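Glatt bis in die Ecke

Spannbetttücher gelten als pflegeleicht. Ob sie faltenfrei liegen, entscheidet sich an Steghöhe, Gummizug und der Reihenfolge beim Aufziehen.

Von Fadi Tarawneh

Ein Spannbetttuch besteht aus einer Liegefläche, vier abgenähten Ecken und einem umlaufenden Gummi. Die Ecken nehmen die Zugkraft auf, das Gummi verteilt sie entlang der Unterkante. Fehlt an einer Stelle Spannung, wandert der überschüssige Stoff zur Mitte oder staut sich am Rand.

Maßgeblich ist die Steghöhe. Sie bezeichnet die Länge des Stoffs von der Oberkante der Matratze bis zum Gummi. Wer eine Auflage verwendet, addiert deren Stärke. Auf einer Matratze von 16 Zentimetern Höhe sitzt ein Tuch mit deutlich höherem Steg zwar sicher, wirft aber leichter Falten. Der Hersteller Cillel gibt deshalb für seine Jerseyware einen unteren und einen oberen Grenzwert an. Bei Zekorwood steht nur der obere auf der Banderole.

Schwierig sind Betten in Raumecken. Kopfende und eine Längsseite lassen sich dort kaum greifen, und das Tuch wird meist von der freien Seite her über die Fläche geschoben. Der Überschuss sammelt sich als Wulst an der Wand. Von der hinteren Ecke laufen dann Zugfalten strahlenförmig in die Fläche.
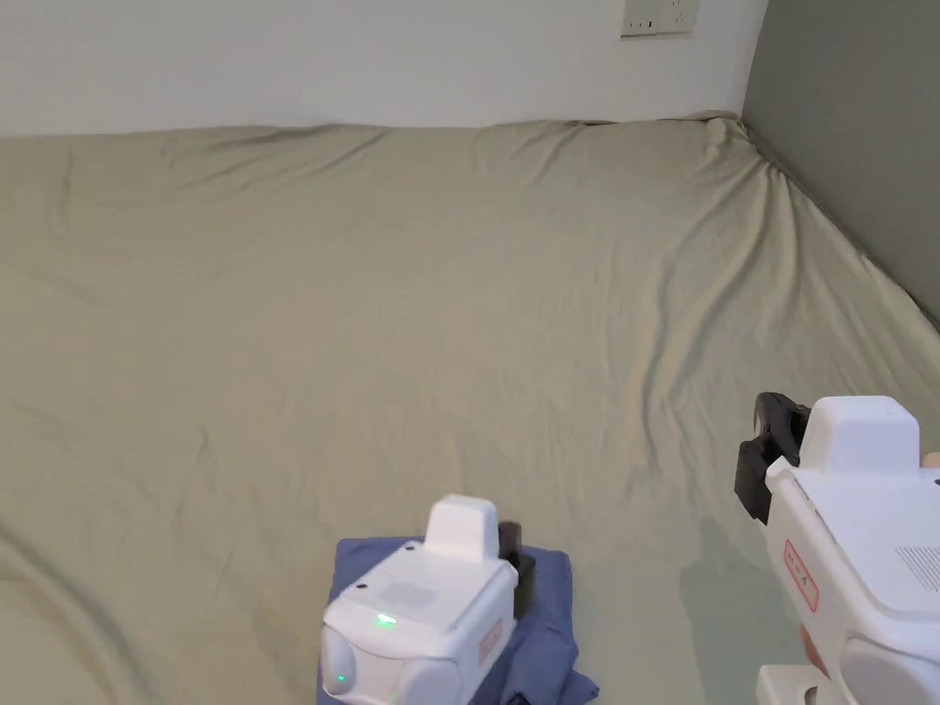 Die Reihenfolge beim Aufziehen

Zuerst kommt die wandseitige Ecke am Kopfende. Die Matratze wird dort angehoben, die Naht des Tuchs exakt auf die Kante gelegt und das Gummi vollständig untergeschoben. Es folgt die diagonal gegenüberliegende Ecke am Fußende. Erst danach werden die beiden übrigen Ecken bezogen. So verläuft der erste Zug über die gesamte Diagonale.

Restfalten werden mit der flachen Hand von der Mitte nach außen gestrichen, der Stoff anschließend unter die Matratze gezogen. Bei Längen über 2 Meter lohnt es sich, die Längsseiten in Abschnitten nachzuspannen. Gefaltete Decken und andere Textilien gehören erst danach aufs Bett.

Jersey gleicht kleine Maßabweichungen durch Dehnung aus. Webware wie Perkal oder Renforcé tut das kaum und verlangt ein genauer passendes Maß. Ein ausgeleiertes Gummi lässt sich ersetzen, sofern der Tunnelzug offen zugänglich ist.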